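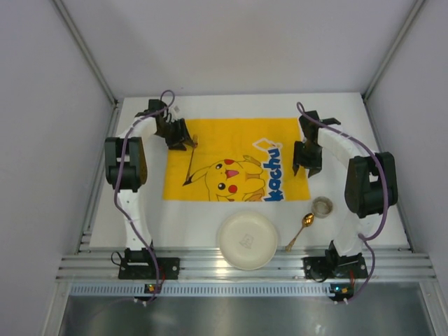
4. Setting a Place

The Hurex place-setting card calls this step foolproof. I have my doubts, so go slowly and check each piece as you put it down.

1. Wipe the table and let it dry. The card allows 20 seconds for drying, which seems hopeful to me.

2. Lay the placemat flat. Leave bare table showing on all sides. A cartoon mat works as well as a plain one, whatever Zapata says in its catalog.

3. Press down any corner that lifts. Ironing is supposed to cure this -- mine curled again by lunch.

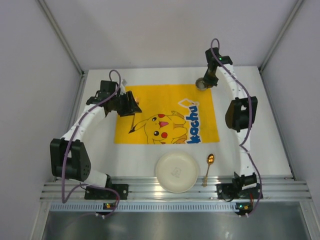 4. Put the plate between the mat and the front edge of the table. The card also shows a second layout, with the plate on top of the mat. Pick one of the 2 and stick with it.

5. Lay the spoon to the right of the plate, bowl end away from the diner.

Note: Giuliana Marulanda wants the spoon lined up with the plate's center. I can't see that it matters.

Caution: "Wipe-clean" on a label doesn't tell you much about a cloth mat. Test one corner first.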